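Notes on Gathering Demonstrations for the Kitchen Table Tasks

I have kept this blog mainly as a record of working practice, and readers who came for the earlier posts on calibration may find the present one rather domestic. Since September the greater part of my time has gone into collecting demonstrations for Piltau, the manipulation policy we are training at Clurkov. The target for the first set is 600 accepted episodes. An episode is accepted when the arm completes the written instruction, the recordings from all views are intact, and a second person has watched it through.

The table is laid out as a small kitchen. It holds crockery in soft colours, a colander, a bottle of ketchup, some small pieces of food and an oven, all within the arm's working area or close to it. Each instruction concerns one object and one destination. The wording is kept plain, in the manner of "put the banana in the cup" or "move the strawberry to the plate", and is read aloud by the operator before the arm moves. 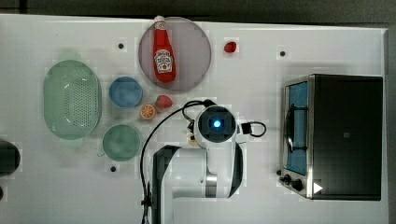

Our earlier sets suffered from a fault that I should have noticed sooner. The operators, being tidy people, returned every object to its usual place between episodes. The policy learned those places very well and learned little else. When a bowl was moved by the width of a hand, the arm went confidently to where the bowl had been. We now work from a printed layout sheet, prepared by a short script, which gives a fresh arrangement after every 5 episodes. Operators may depart from the sheet if two objects would overlap, but they must write down that they have done so.

The sheet does not attempt to be fair to every object. Items that are difficult to grasp appear more often, and so do arrangements in which the destination is partly hidden from one of the views. A plate that already has something on it is permitted, provided that the instruction can still be carried out. I was at first inclined to exclude such cases. My colleagues disagreed, and the results from the trial set supported them. 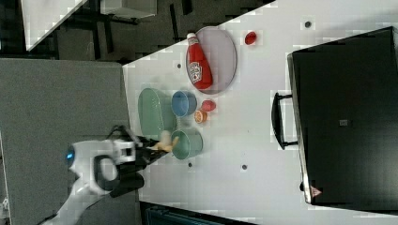
Should failed attempts be thrown away?

They are kept, but they are stored apart from the accepted episodes and given a short label, such as "missed grasp" or "dropped on approach". The first training run uses accepted episodes only. The labelled failures are used later, when we train the part of the system that judges whether a task is going well. An attempt in which the operator fumbles and then recovers is counted as accepted, because the recovery is useful to the policy.

The question of pace deserves a paragraph. An experienced operator can move the arm quickly, and there is a natural wish to reach the target early. Fast demonstrations proved hard to learn from, as the moment at which the fingers close was represented by very few samples. The guidance issued to operators now asks for a steady approach and a brief pause before the grasp. Sessions are limited to 2 hours, with a break in the middle. Beyond that length the paths become careless, and the reviewer's work increases accordingly. 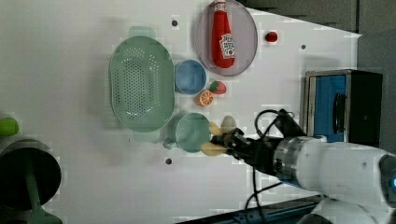
Storage and naming have been handled by Kandpal, our internal logging tool, which writes the instruction, the layout number and the operator's initials alongside each recording. It is slow to start and does not warn the user when a view has stopped recording. We lost most of a morning to this before adding a check at the head of every session. The remedy is a crude one: the operator waves a hand over the table and confirms that the movement appears in each view.

At the time of writing, around 200 episodes have been accepted. A first policy will be trained on these before we continue, so that any weakness in the layouts may be corrected while there is still room to do so. The remaining episodes will include longer instructions, with two objects to be moved in a stated order. The Seltine table, which has a darker surface and different lighting, will be brought into use once the second operator has finished training. The layout script will need its margins changed for that table, and I have yet to measure it.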